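Prerneo, one year in: a morning with the people who sort the odds and ends

Nov 12, 2022

The kettle was already on when I arrived at Gilano, and I was handed a mug before I had my coat off, so I was well disposed to the place from the start. It sits at the far end of a trading estate on the edge of Karnville, between a tile shop and a unit that does something with caravans, and I drove past it twice. The firm makes Prerneo, a picking kit for people who already own a robot arm and would like it to fetch mixed objects out of a bin without having to be told beforehand what every one of them is. I have written about warehouse kit for longer than I care to say, and I have heard that promise a good many times, so I had brought a list of slightly grumpy questions.

The woman who looks after customer trials took them all in good part. She used to run the returns desk at a mail-order company, and she says that is where her interest in the whole business began.

"You'd open a parcel and there'd be a child's toy in it, and a glove, and half a bracket off something," she told me. "It all had to go somewhere, and the only machine for it was me. So when I first heard about this job I thought, well, I know that bin. I've spent years with my head in that bin."

What the customer buys is software, mostly, along with a small computer to run it on, a camera and its mounting, and a good deal of somebody's time. The arm is the customer's own. Gilano began with a single make and now supports several, and the fitting takes two days if the arm is in good order and the floor is level. (The floor, I gathered, is very often not level.) After that comes a settling-in period of five weeks, in which the kit practises on whatever the customer handles and somebody from Karnville rings up every few days to ask how it's going. She is fond of those phone calls. People start out terribly formal, she said, and by the third one they're telling you about their holidays.

I asked what they practise on when there is no customer's stock to hand, and that set her off happily for quite some time. They have shelves of the stuff, gathered from kitchen drawers and toy boxes and the pound shop down the road.

"Soft things are the ones I'd always put in first," she said. "A glove is a lovely test. It never lies the same way twice, and it hasn't got a proper middle. If you pick it up by one finger the rest of it flops about and knocks into its neighbours. Then you want something long and thin with a handle, and something with a shine on it, and something small enough to be a nuisance. You don't want it to be fair, really. Customers' bins aren't fair." 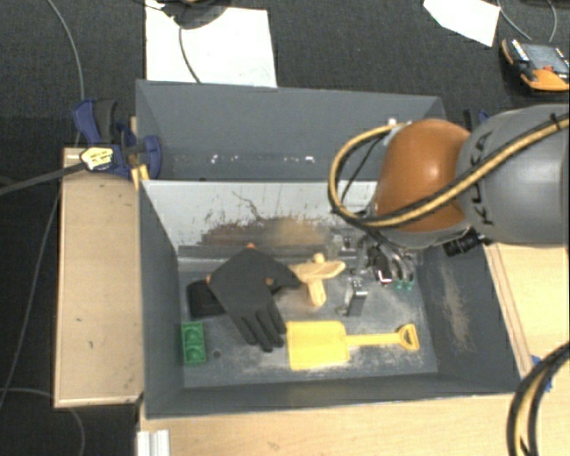

Her colleague, who writes the part of the software that decides where the fingers should go, joined us at this point with a packet of ginger biscuits. He is a quieter sort and thinks for a while before he answers, but he was generous with his time, and he was the one who talked me through the things Prerneo still finds hard. I had expected to have to drag these out of someone. Shiny surfaces are a bother, he said, as the camera gets a muddled idea of how far off they are. Flat things lying hard against the floor of a bin are worse, and anything tucked up against a wall or into a corner is worse again, as there is so little room for the fingers to get round it.

"We had a customer who wanted to know why it kept leaving the same sort of item till last," he said. "And the answer was that it was leaving the ones it wasn't sure of, which I'd do as well. Sometimes by the time it gets to them they've been nudged somewhere easier. Sometimes they haven't, and it asks for help."

Asking for help turns out to be a fairly big part of the product, and I think it is the part I liked best. When the kit is doubtful it puts a picture up on a screen, and a person taps the thing they would go for. The trials manager reckons that customers were wary of this in the early days, feeling they had paid for a robot and got homework, but the later version, released in September, saves up its doubts so that one person can deal with them in a single go between other jobs. The firm's own figure is seven requests in a typical shift once the settling-in is over. I asked whether that was a good day or an ordinary one, and they looked at each other and agreed on ordinary.

Of course I wanted to hear from somebody who had paid for it. Quintana, which repairs and re-lets play equipment for nurseries and holiday clubs, has had Prerneo running since the spring, and its workshop supervisor was good enough to give me half an hour on the telephone with what sounded like a compressor going behind her. Crates come back from their customers with everything in together, the plastic and the wooden and the things that were never Quintana's in the first place.

"I'll be straight with you, the first fortnight I wanted to send it back," she said. "It was slow and it dithered. My lot are quick, they've been doing it for years, and they were stood there with their arms folded. But it got better, and then I noticed we'd stopped arguing about whose turn it was on the crates. That's worth money to me, that is."

She does have complaints. The written guide is roughly 17 pages too long in her opinion, with the bit about cleaning the camera cover hidden near the back where she didn't find it for a month. She would like the fingertips to be sold in bigger packs. And she finds the monthly support charge steep for a workshop of her size, although she has paid it every month and, when I pressed her, said she'd go on paying it.

I carried all of this back to Gilano by email, and the reply came the same afternoon. The guide is being rewritten, with cleaning moved to the front. Bigger packs of fingertips are coming in the new year. On the price they are staying where they are for now, though there is talk of a lighter plan for smaller workshops that don't need the phone calls.

"I'd miss the phone calls, mind," the trials manager had added at the bottom.

Prerneo is sold direct from Karnville, and trials can be booked on the customer's premises or at the unit. If you go to the unit, look for the tile shop and slow down.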